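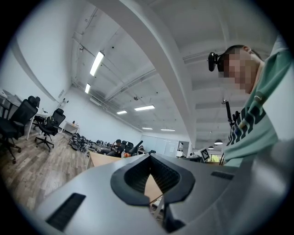
Zhuoran Tan asked, at the end of our last session, whether the ceiling should really be counted as part of the lighting, or whether I was only saying so to annoy the people who sell lamps. I promised a proper answer in the notes, and since it happens to be the subject of this unit anyway, I can keep the promise and get on with the course at the same time. Yes, it should be counted. Please write it on the inside cover of your notebook.

Lighting for Shared Rooms
Stositdale Evening Program
Unit 4: Ceilings, walls, and the light that comes to you secondhand

Before you start

You will want your notebook, a pencil, your tape measure and the floor plan you drew for Unit 3. If your plan is a mess, don't redraw it. I have seen lovely work come out of very ugly plans, and the time is better spent standing in the room with your head tipped back. If you have borrowed one of the Arley meters, check that the little cap is off the sensor. I forgot mine in February and told a whole class that the reading corner was as dark as a cave.

1. Two kinds of light

When you sit at a table under a lamp, some of what falls on your page has come straight from the lamp. We call that direct light. The rest has gone somewhere else first: up to the ceiling, across to a wall, down to the tabletop and up again. We call that reflected light, though Chepkoech Kirui always called it secondhand light and I like her name for it so much that I have stolen it for the title.

Direct light is easy to think about because you can point at where it comes from. It makes clear shadows, it picks out the texture of things, and it drops off quickly as you move away from a small lamp. Secondhand light is shyer. It fills in the shadows that the direct light makes, and it is the reason you can see under a desk at all. Most people who tell me that a room feels gloomy have plenty of direct light on the table and very little of the other kind around them. They go out and buy a stronger bulb, the table gets brighter, and the room feels gloomier still, poor things.

White paint is the cheapest help you will ever get. A clean white surface sends back most of the light that lands on it, while a dark brown one keeps most of it for itself. There are tables of exact values in the course reader, and I don't expect you to memorize them. I do expect you to look at a wall and have an opinion.

2. High ceilings

A high ceiling is a pleasure to stand under and a small trial to light. The farther a fixture is from the work, the more its light spreads out on the way down, and the more it depends on the surfaces around it for help. With one small fixture hung very high, a lot of the light ends up on walls and floor where you may or may not want it. With several long ones spread over the same ceiling, the pools of light overlap and the tables below get something much more even.

Beams deserve a line of their own in your notes. A broad beam will catch light on the side that faces a fixture and lose it on the other side, and if it hangs low enough it can put a soft band of shade across the floor. If the beam is white it gives some of that light back, and the band is usually gentle enough that only people taking this course would notice it. Pipes and conduits do the same thing on a smaller scale. I have grown fond of exposed pipes, I must say. They tell you a lot about where wiring can go without opening anything up.

Long fluorescent fixtures are not much loved, and Ostap Kovalchuk gave a fine speech against them in class which I won't try to reproduce. I would only ask you to separate two complaints that often get mixed together. One is about the color of the light, and that can be changed with a different tube. The other is about glare, meaning the discomfort of having the bare bright thing in your view, and for that you need to change where the fixture is, or what covers it, or which way the chairs face. Try turning the chairs first. You'd be surprised how often the chairs are the whole problem.

Dome-shaped pendants work differently. The dome hides the lamp from most angles and sends the light down, and if the dome is solid, hardly anything reaches the ceiling above it. They're cozy over a table and rather mean to the rest of the room. A pair of them at the far end of a bright space can mark out a corner for sitting and talking, and I'd happily use them that way, as long as somebody else is looking after the general light.

3. Color at table height
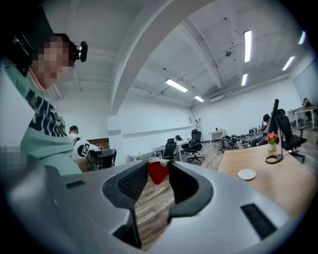 Color is what most of you signed up for, I suspect, and I have made you wait for it. A colored thing shows its color by sending back one part of the light and keeping the rest, so it can only work with what the light brings. If a tube is poor in red, red things go dull and brownish under it however bright the room may be. So test with something small and strongly colored, and keep looking at it in different spots. The little red strawberry shape with its leafy green top would do nicely, with two colors that sit far apart in one object, and plenty of white wall and ceiling behind it so that your eye has something plain to judge against. Do try to judge the red and the green separately. A light can be kind to one and quite unkind to the other.

Your clothes matter too, a little. Anyone standing close to a test object in a strongly colored shirt is a reflecting surface like any other, and pale shirts send back more than dark ones. I once spent a long while puzzling over a pinkish plate in the Direck building before I looked down at my own sweater. For the exercise, wear what you like, but write it down, and have your partner stand on the far side of the object for a second look.

Wooden floors and tabletops warm up the light that bounces off them. In a white room with a wood floor, the undersides of things will look a touch warmer than their tops. It's a pretty effect and quite easy to see on a white cup once you have been told about it. A dark or brown panel low on a wall does another job: it hides scuffs, and it takes a bit of the secondhand light away from knee height, where hardly anyone reads.

4. Exercise for the coming session

Work in pairs. Choose a room that other people share with you: a workroom, a canteen, a hall, the back of a library. Nadiia Bondarchuk has kindly offered the sewing room for anyone who is stuck.

Mark each light fixture on your plan. Use a long box for a tube fixture and a circle for a pendant or a round ceiling light. Draw the beams as double lines.

Measure the ceiling height if you can reach it safely, and estimate it if you can't. No ladders, please. If your ceiling is over 16 feet, write "high" and leave it there.

Choose 7 spots at table height and take a reading at each one with all the lights on. Hold the meter flat and lean away from it. If you lean over the meter you will be measuring your own shadow.

At each spot, set down your colored object and write one sentence on how it looks. Use ordinary words. "A bit tired" is a perfectly good note, and I will know what you mean.

Then sit in every chair, or as many as your patience allows, and mark the ones where a bare light bothers you.

A note on the readings. Nazar Derkach handed in a single value of 1015 lux last term from a spot where his neighbors on the plan were all far lower, and he was quite right to leave it in. He had put the meter directly below a desk lamp that he hadn't drawn. Odd readings are very welcome. Circle them, go back, and look up.

5. Reading

Course reader, the chapter on reflectance, and the short piece on glare that follows it. The Tuhumury notes on paint and finish are on the shelf by the door, and there is only the one copy, so please sign for it and bring it back with the loose pages still inside. If you have time for only one of these, take the piece on glare.

Questions can go in the box or straight to me after class. I'll answer the longer ones in the Unit 5 notes, where we finally get to windows and I will be asking you all to come with your plans marked to show which way is north.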